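October, late

Morning

In before eight. The overnight run on the Perkness stack had stopped at episode 41 with a planner timeout, so I spent the first hour reading logs. The planner was asking for a joint path for both arms at once and giving up after 2 seconds. That limit was set back when we only moved one arm at a time, and it was never raised. I put it up to six and reran the saved requests. All of them solved, most in well under two seconds, so the slow ones are a small group. They all have both wrists low over the basket.

I looked at the collision model next. The basket was still in there as a straight cylinder, which I drew in a hurry when we were testing with a bucket. The woven one gets narrower toward the bottom, so the model was claiming space outside the lower wall that is free. Worse, the cylinder was a bit tight at the rim, where it matters most. Replaced it with a cone section and padded the rim. The planner liked that better. Median planning time dropped by a third.

Committed both changes before lunch. Wrote the note for Braritz about the timeout, since their copy of the config has the same old number in it.

Afternoon

Tried the basket task with the new model. Both grippers go to the pre-grasp pose over the rim, facing each other, and the policy takes over from there. The handoff between planner and policy has been the ugly part all month. The planner finishes, the policy sends its first chunk, and there is a small jerk because the first target never quite matches where the arms are.
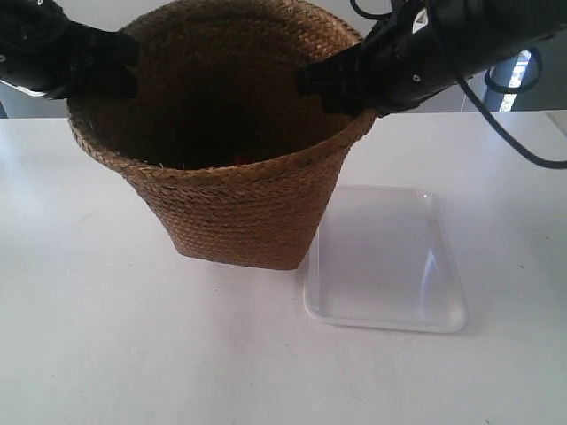
Handoff fix, third try

Blending over a fixed time did not work last week. It hid the jerk but pulled the fingers off to one side for the first part of the motion. Today I fed the measured joint state into the start of the chunk and let the offset decay across the first few steps. Much better on the right arm. The left still has a small bump in the wrist joint, which I think is a filter delay in the Atedeck driver and has nothing to do with the blend. I want to log commanded and measured positions side by side before I touch it again.

Ran it slow, then at normal speed. No protective stops in either.

Perception inside the basket

Still weak. The walls shade the inside, and depth comes back full of holes down there. The segmenter finds the reddish-orange object in some frames and loses it in the next. I had been treating every lost frame as "nothing in the basket," which makes the task logic flip back and forth. Changed it to hold the last detection for a short window and lower the confidence as it ages. Simple, and I should have done it at the start.

The braid texture is a separate problem. The edge detector picks up the diagonal rows and the loose fibers as if they were object edges. Masking everything outside the rim helps with the outer wall and does nothing for the inner one. Delaunay has about the same trouble with wire bins and they gave up on edges completely. I may do that too.

The white tray on the white table has come up again as well. The plane fit swallows it most of the time. I have put its pose in by hand for now and left a TODO - the second one on that line.

Evening

Started a longer run at 6:40 with the new timeout, the cone model and the decay blend. Batch size back to 64 for the replay job so it doesn't fight the controller for the GPU. Told it to stop at 2,000 steps and save the traces.

For tomorrow: left wrist delay, then the inside of the basket. Also reply to Braritz if they write back about the config. Need to order another USB cable.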